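Ukia – Guia de utilização do canto de leitura
Secção 4: Abrir, assentar e folhear livros ilustrados

Esta secção aplica-se aos livros ilustrados da coleção Dendalitz e a qualquer outro livro de capa mole que seja lido sobre a mesa. Para livros de cartão grosso, consulte a secção 5. A montagem da mesa e da luz de leitura está na secção 2.

4.1 Antes de abrir

1. Limpe o tampo com um pano seco. Se usou detergente, espere até a superfície estar completamente seca.
2. Lave e seque as mãos. Não aplique creme antes de folhear, porque a gordura passa para o papel e deixa marca.
3. Retire da mesa copos, canetas e clipes.
4. Pouse o livro fechado, com a lombada paralela aos seus antebraços.

Nota: os livros com número de etiqueta entre 157 e 239 são exemplares mais antigos. Veja se há folhas soltas antes de os entregar a uma criança.

4.2 Primeira abertura de um livro novo

1. Apoie a lombada no tampo e segure o miolo na vertical.
2. Baixe a capa e depois a contracapa.
3. Baixe poucas folhas de cada vez, alternando os lados, e passe o dedo junto à dobra sem fazer força.
4. Continue até chegar ao meio.

CUIDADO: não dobre o livro para trás sobre a lombada. A cola parte e as folhas centrais começam a sair.

4.3 Manter o livro aberto durante a leitura

1. Abra na página dupla pretendida.
2. Coloque uma mão em cada margem exterior. Os dedos ficam por cima da folha, perto do bordo.
3. Exerça pressão leve para baixo e para fora. O papel com alguma ondulação não precisa de ficar totalmente plano.
4. Se uma das páginas ficar um pouco mais baixa do que a outra, não puxe pela folha. Levante o livro, acerte-o e volte a pousá-lo.
5. Se a mão tapar texto, desça-a ou suba-a ao longo da margem. Nos títulos em caracteres grandes, como os do volume dos doze animais do zodíaco chinês, deixe a criança ver a palavra inteira antes de virar a página.
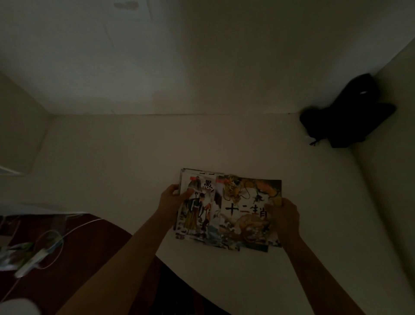

Com crianças pequenas comigo à mesa, dou-lhes a margem direita para segurar e fico com a esquerda, e assim param de puxar as folhas pelo meio; só passo à página seguinte quando já encontraram o dragão e lhe deram um nome, escreve Natália Bednárik.

Nota: com duas pessoas a segurar, combine quem vira a página.

4.4 Virar a página

1. Solte primeiro a mão direita e mantenha a esquerda no lugar.
2. Levante a folha pelo canto superior e acompanhe-a até ao outro lado.
3. Não humedeça o dedo.

Nos livros que se leem da direita para a esquerda, troque as mãos.

4.5 Guardar

1. Feche o livro sem deixar lápis ou marcadores grossos no interior.
2. Arrume-o na vertical na estante Zidirik, sem apertar.
3. Os formatos grandes ficam deitados na prateleira de baixo.

Para folhas rasgadas, use fita de reparação sem ácido (referência 1094). A fita adesiva comum amarelece e não deve ser usada.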